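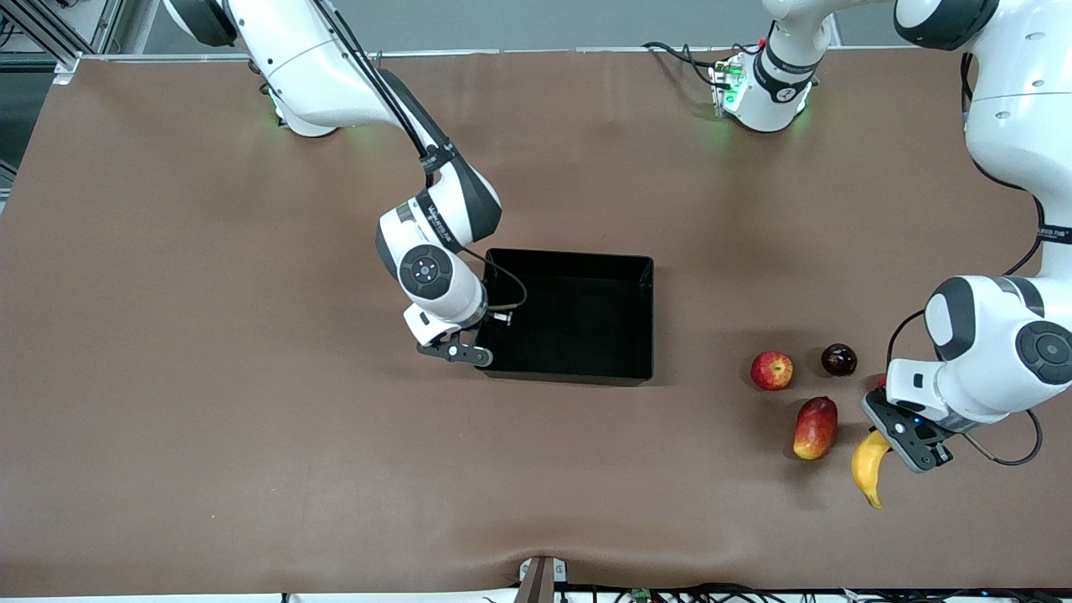 Brown tabletop, open black box near the middle, four pieces of fruit at right.

**2022-06-21 - weight loss in stored fruit, coated vs. uncoated**

Continuing from the January set, which I no longer trust (see below). Same question: how much of the weight loss in store is water through the skin, and how much does the Wemmont coating slow it. Respiration loss is small next to transpiration at these temperatures and is lumped in with it for now.

**Setup**

- Cabinet: the Mekonnen unit, lower shelf only. Upper shelf gets the fan outlet directly and dries fruit faster than anything else in there.
- Relative humidity setpoint 60%. Low for storage on purpose. At realistic humidity the daily loss is close to what the balance can resolve.
- Balance: Ernedo, the one with the draft shield. Level checked, internal calibration run before the first reading and again after the last.
- Logger: Zidix, probe hung at fruit height on a wire, kept clear of the cabinet wall.
- Fruit: one lot of apples, plus a few lemons from the same delivery for comparison. Anything with a bruise, a split or a missing stem was pulled before coating.

Every fruit is labeled on a paper tag tied to the stem. Lemons have no useful stem so the tag goes on a loop of thread around the middle. Tags are weighed separately and subtracted. The January set had adhesive labels straight on the skin, covering a patch of surface and lifting coating when they came off.

**Procedure as run**

1. Wash in lukewarm water, no soap. Rinse. Blot with lint-free towel.
2. Air dry on the wire rack, turning once, for 60 min.
3. Weigh. This is the bare weight.
4. Dip coated group, drain over the tray, back on the rack. Uncoated group gets a plain water dip for the same time so both groups have been wetted equally.
5. Dry again until tack-free, weigh. This is the start weight for everything that follows.
6. Load cabinet. Fruit do not touch each other or the wall.

Step 4 is new. In January the uncoated group went straight from step 3 to the cabinet, so it had less residual water at the start and the first reading flattered it. Correcting that after the fact would be guesswork. I have marked those pages as superseded and left them in the binder.

**Observations**

Coating went on unevenly at the stem end. The bowl holds a small pool after draining, and when it dries it leaves a thick, slightly cloudy ring. Tipping the fruit during draining helps with the big ones. On the small ones the bowl is too deep and I wicked the pool out with the corner of a towel. Whether the ring matters for transport is open. The stem cavity is a known weak point for water loss in apples, so a thick deposit there could make the coating look better than it would in a proper spray line.

Drying time to tack-free was longer than the Wemmont sheet led me to expect. Room air was humid today and the rack sits low. Moving it to the other bench would help, but the other bench has the solvent cans on it and the smell gets into the wax.

Reference apple (uncoated, tag A) was 209 g at start weight. Reweighed several times in a row without moving the tag to get a feel for repeatability. Last digit wanders, as always. Drift is worse when the fruit has just come out of the cabinet, since it is colder than the pan and sets up a small convection current inside the shield. Waiting for the reading to settle costs time, during which the fruit is losing water in room air or picking up condensation, depending on the dew point. Compromise is to move each fruit to the balance in a closed bag, take it out on the pan, and read as soon as the stability mark comes on.

Bag carries its own problem. If moisture condenses inside it, that came either from the bag air or from the fruit, and the two are not separable by weighing the fruit alone. Weighed the empty bags before and after. No difference I would defend.

**On the humidity reading**

The cabinet display and the Zidix logger disagree. The display reads from a sensor in the return duct, which sees mixed air, while the logger sees the air at the fruit. I am using the logger for all vapor pressure deficit calculations and ignoring the display except as an alarm.

The logger trace shows a sawtooth from the compressor cycling. Mean is fine. The troughs go lower than I would like, and water loss follows the deficit at each moment, so averaging humidity first and computing the deficit second is slightly wrong when temperature is cycling too. Will compute the deficit point by point and then average. More rows in the sheet, no real extra work.

Door openings show clearly as spikes. Recovery takes up to 2 min after a quick opening, longer if I stand there reading tags. Weigh in tag order from now on so I don't have to search.

**Calculation notes**

Loss expressed two ways:

- percent of start weight
- mass per unit surface area per unit time, per unit deficit

The second is the one to compare across sizes. Small fruit have more skin per gram and always look worse in percent terms. Surface area is from the caliper diameters, treating apples as spheres and lemons as prolate spheroids. Sphere is poor for the flatter apples. I tried wrapping one in foil, cutting the foil to a single layer and weighing it against a square of known area. Agreement with the sphere value was decent for the round ones and bad for the ribbed one. Peeling would be more accurate and ends the test for that fruit, so peel at the end and trace the peel on graph paper.

The bowl area is not in the sphere model at all. Left out for both groups, which cancels if the bowls are alike and if the coating ring turns out not to matter.

**Lemons**

No conclusions. They lose weight faster than expected from the button end and the skin goes leathery there before anything is visible elsewhere. The factory wax is still on them - a hand wash does not take it off - so the Wemmont layer sits on top of somebody else's. They should not be on the same plot as the apples.

**To do**

- Recheck balance level after the cabinet is moved; the bench flexes when it is leaned on.
- Order more thread tags.
- Run one fruit with the stem cavity sealed with petroleum jelly, coated and uncoated, to settle the ring question.
- Put a dish of saturated salt solution in a closed tub with the Zidix probe as a humidity check point.
- Ask Wemmont for the solids content of this batch. The drum label gives a range and the dip pickup depends on it.
- Photograph the stem rings before peeling, side light.
- Copy the tag list onto the inside of the cabinet door.

Next weighing before the cabinet defrost cycle. The defrost timer is set in standby time, still an hour off from the wall clock.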